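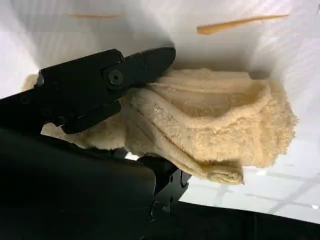
Agbayani asked over the chat this morning whether we'd have been better off starting with dishes, given that a plate keeps its shape when you let go of it and a towel never does. Fair question, and I don't have a good answer. We picked cloth because the Borkholm people put folding at the top of their chore list, and clearing the table second. If I were ordering the list by what the arm is ready for, I would swap them.

August, bench log, started 9:40 a.m.

Towel work first. The goal for this block is small: pick up one terry towel from a heap, get it off the surface, find a corner. No folding yet. I ran 13 picks before the coffee break with the grip force left where it was last week. The jaw closes on the pile fine. What it closes on is mostly a matter of luck. On 3 of the 13 I ended up with a single layer near an edge, and those are the only ones I'd call useful. The rest were two or more layers pinched together, so lifting gives you a bundle with the corners somewhere inside it.

Things noted while running:

- Terry is easier to hold than the flat dish towels from July. The loops give the fingers something to bite on.
- Terry is harder to read. The hem is the same color as everything else and the corner finder keeps picking folds.
- Slower approach made no difference to which layer we got. I had hoped it would.
- Pulling up and sideways at the same time opens the bundle more than pulling straight up. Try this with the second arm holding the low side.

The last one is probably where the next gain is. A person folding a towel hardly ever works from one grip. You grab anywhere, let it hang, slide the other hand down to a corner. We have two arms and have been treating the second one as a spare. Cekitz has a regrasp routine for cloth that I want to borrow, though I think it was written for thinner material and will need the finger gap changed.

For the record, on the bigger question (can it do the laundry yet): no. It can pick up laundry. With somebody sorting out the corners first it can make a half fold that I would accept at home and a quarter fold that I would not. A full basket at the current rate would take all afternoon, and I would still be standing next to it.

11:15 a.m. Switched to table clearing.

Setup is the play set: mug, plate, soft food piece, little striped pumpkin. The task is to take the food off the plate, put it down clear, then stack or move the dishes. I kept the layout loose on purpose and shifted things by hand between runs, since the old layout had crept into the same spots every time and the numbers from it were too kind.
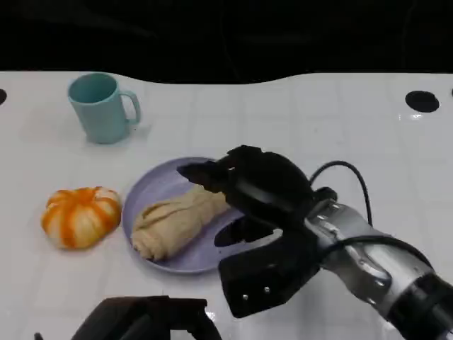 The food piece is the part I was worried about, and it is also the part closest to the towel problem. It gives when you squeeze it, so the jaw width at contact tells you very little. Coming in at one end works better than across the middle. When we go for the middle the fingers need more room than the rim leaves them, and twice I stopped the run by hand before the lower finger pushed the plate along.

The mug is nearly solved. Handle or body, either is fine. The plate is not. Getting a finger under a low rim on a glossy surface needs more precision than we have at the wrist, and the options are to slide it to an edge and pinch it there, or tilt it with one arm and take it with the other. I'd rather try sliding first - fewer things moving.

Score on the controller for the clearing policy now reads 93 percent on the mug. I don't want that number going into the Gastwood summary alone. It covers a single object that happens to come with a handle, and their interest is the break room at the shop, where the plates are real and have gravy on them. If we quote it, quote the plate result beside it.

Also to mention to Gastwood: we are past 2,000 recorded grasps across both tasks. That sounds like a lot until you split it by object. Towels have most of them. The plate has very few, and that may be the whole reason it lags.

My view as of noon: clearing light, dry tableware is within reach this year for a table somebody has set up with the robot in mind. Folding is further off. Wiping the table afterward, which everyone asks about, we haven't touched.

To do:

- Ask Cekitz for the regrasp code and the finger gap they used.
- Rerun towel picks with both arms, same heap, same force.
- Slide-to-edge trial on the plate. Put a stop at the near side of the table first.
- Answer Agbayani properly. I think dishes should have come first.
- Check the wrist calibration again, last done before the fingers were changed.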